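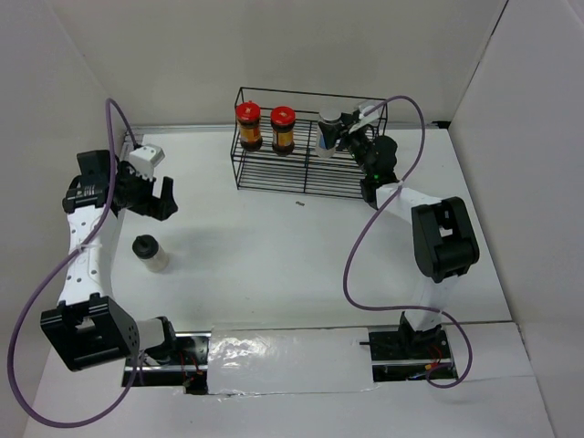

Fladik Pantry Labels, data card

Version 5

Summary

Fladik is a table of food label texts from jars, bottles and cans sold in small grocery shops. Each row is one product. The table has the product name as printed, the list of ingredients, the net weight, the storage advice and the date format used on the package. It was made for people who study how storage advice is written, and for those who build pantry or shopping list programs.

The work started inside Vondier, a small cooperative of shops, which needed to compare the advice on its own shelves. Later we cleaned the table and opened it for everybody.

Files

labels.csv is the main table, in UTF-8, with semicolon as separator. Please do not open it directly in a spreadsheet program, it will change some of the weights into dates.

units.csv gives the conversion from ounces to grams which we used.

notes.txt has remarks on single rows. Read it before you report an error.

Fields

product_name: text as printed, with the original capital letters.

category: one of spread, sauce, pickle, drink, dry, other.

net_weight_g: number. Empty if only the volume is given.

storage_closed: advice for the unopened package.

storage_open: advice after opening. Empty does not mean that no advice exists, only that we did not find it on the label.

days_open: number of days after opening, if the label gives it. The highest value is 90. When the label says "use soon" we leave the field empty, and we ask you to not fill it with a guess.

shelf_days: the days between packing and best-before date, where both are printed. A value of 365 is very common and usually means that the producer wrote "one year".

How the texts were collected

The labels were typed by hand by two people, separately. Where the two versions were different, a third person looked at the package again. In the last check the two versions agreed in 94 percent of the rows. Most of the differences came from hyphens and from the small letters near the bottom of the label.

Known problems

Spreads and sauces are too many compared to dry goods. Multi-language labels are entered only in English. The spelling of allergens is not unified, so "soy" and "soya" both appear.

The Leung subset (rows with the prefix L) was typed earlier and has no storage_open field. It will be completed in February.

Not recommended uses

Please do not use this table for deciding if a food is safe to eat, or for allergy advice. Recipes change and our rows do not follow them.

Related tools

The Edex script checks the separators and the empty fields. Run it before sending corrections:

python edex.py labels.csv

License

Free for any use with mention of the source. Corrections are welcome, one row per message, with the row number in the title.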